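1. Kickoff

So our town council voted 7 to 4 to keep the final off the big screen in the square, and I sulked for a whole evening! Then my sister called (she's in Kidthorpe, they hadn't banned a thing) and I grabbed my scarf and my keys.
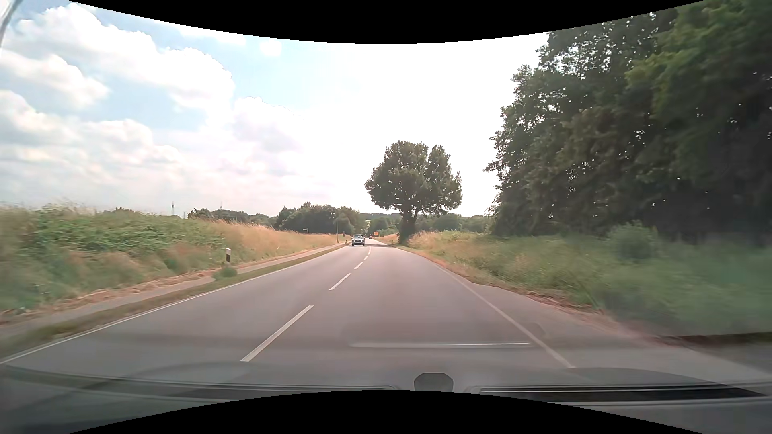
2. Extra time

I got there at halftime, 176 miles on the clock, and squeezed in behind 30 kids with painted faces. We lost, of course. I yelled myself hoarse anyway, and my sister bought the fries.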